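Do bag rules work? A look at three towns
Final project report, Local Government and Public Policy

What I wanted to find out

Whether a ban on something cheap and easy to get changes what people do, or only where they get it. I picked plastic shopping bags. Not the most exciting ban but there are records and people will talk about it. The three towns are Kekholm, Mernenby and Stekeck. Kekholm has a full ban. Mernenby has a fee at the register. Stekeck has no rule at all, so it's the comparison.

Original plan had a fourth town, dropped it, ran out of time.

How I did it

Stood outside grocery stores and asked people leaving what they carried their stuff home in and why. 66 people total, uneven split, Kekholm has the most by far because I live there. Same questions in all three places: what bag today, what bag last year, do you know the rule, do you agree with it. Also read council minutes for Kekholm and Mernenby. The Mernenby minutes are online, the Kekholm ones are in a binder and you have to ask at the desk before 4 pm.

Also called Wuyts, the wholesale place that sells bags and paper goods to small stores in all three towns. They talked to me for almost 30 minutes and were more useful then half the reading.

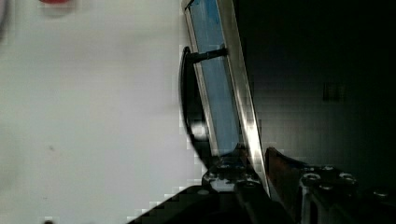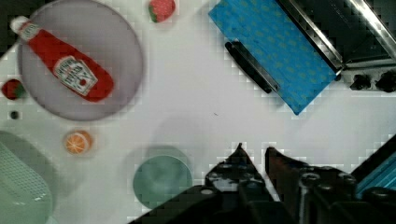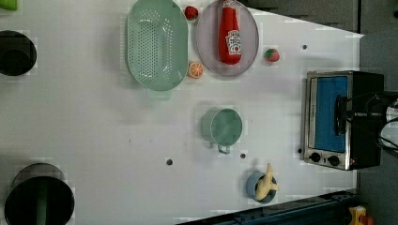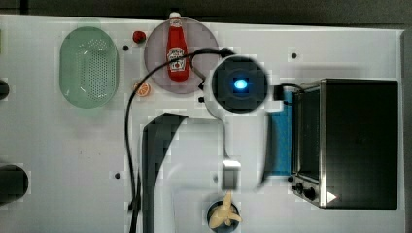
White tabletop, ketchup bottle on a round plate (second and third pictures).

What people said

Kekholm: most shoppers had some kind of reusable. But a lot of those were the thick plastic kind the stores started selling after the ban, and people said they toss them after a few uses. So is that a win? Depends how you count. The ordinance only covers thin bags. Thick ones are legal. Several people didn't know there was a ban, they thought the store just quit carrying them.

Mernenby: the fee is small and people grumble about it but it seems to make them stop and think. Carrying things out by hand was common there. Only 2 people I asked said they pay the fee every time without caring.

Stekeck: thin plastic nearly across the board. Some Kekholm people told me they drive over there to shop anyway and come home with the bags, which they then use for trash. Nothing in the Kekholm rule covers that and I dont see how it could.

Wuyts said their thin bag orders from Kekholm stores dropped off when the ban started in April, and orders for small trash bags went up. They wouldn't give me numbers. Fair enough.

Enforcement

Kekholm's ordinance has a fine in it. I could not find one case in the minutes where it was used. One council member asked about it in open session and the answer was basically that they respond to complaints. No complaints listed either. Mernenby makes stores report the fee money so there's at least a paper trail.

Problems with this

Small sample. People say what sounds good when a student with a clipboard asks. Parking lot on a nice afternoon is not the whole town. Stekeck store manager asked me to leave so that group is short. Last year's bag question relies on memory, wouldn't trust it much.

What I think

The ban got rid of one kind of bag and the fee changed a habit. If I had to vote I'd take the fee. The ban would look better if it covered the thick bags, and the council could of done that in the first draft, it was brought up and tabled.

If I did it again: start earlier, count bags at the door as well as asking, get a second store in Stekeck.

Survey questions and tally sheet are in the appendix.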